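**Ticket 3000: kitchenette, second floor, Kivthorpe building**
Opened by: Jocelyn Paquette
Sent to: Raju (building services)
Date: Thursday, April 5, 2018
Status: waiting for part

Dear Raju,

I write again about the right basin of the double sink. The water goes down very slowly, and after washing up there is a grey ring that I must wipe away. The left basin drains well. I already reported this in March under ticket 182, which was closed with the note "cleaned trap". For four days it was good, then it became slow again.

The second problem is the wooden worktop. Beside the sink, on the right, the wood feels rough under the hand, and I am afraid that water is going under the sink rim there. It would be a pity, as the oil treatment was done only last year.
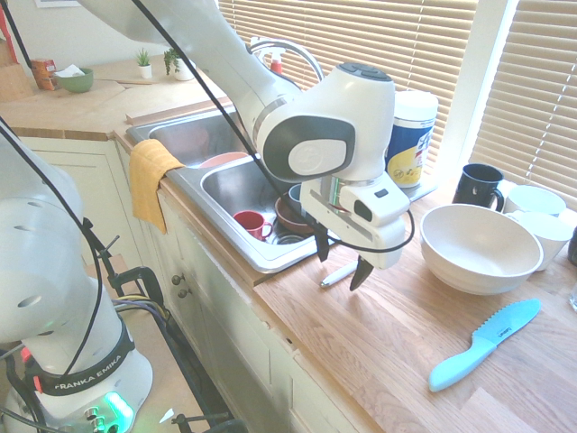 ### Category: Plumbing / Sink and worktop

The basin with the red mug and the brown bowl is the slow one. The yellow towel hangs over the front edge of the sink, and I have asked everybody to keep one there, so that drips do not run down the cupboard face. The big cream bowl and the mugs on the worktop can be moved to the shelf before you come. Please tell me the day and I will do it.

**What I have tried**

1. Plunger, with the left drain closed by a wet cloth. The water went down faster for one evening.
2. Two kettles of hot water with 50 ml of washing-up liquid. No change.
3. I took out the strainer and cleaned it. There was rice and some tea leaves, but not much.
4. I put 200 ml of water in the right basin and looked under the sink with a torch. The pipe joints were dry. The underside of the wood was a little dark near the rim, but I cannot say if this is new.

I did not use any drain chemical, because the Bunham sheet on the cupboard door forbids it.

**Reply from Raju, same day, 14.20**

Thanks Jocelyn. Sounds like the branch pipe between the two basins. I will order a new one from Teltico and bring sealant for the rim. Please wash up on the left only until then.

**Jocelyn, 14.45**

Thank you, I have put a note by the tap. One question: must the wood be dry for the sealant? If yes, I will ask that the kitchenette is not used the evening before.

**Raju, 15.05**

Yes, dry overnight please. I will write here when the pipe arrives.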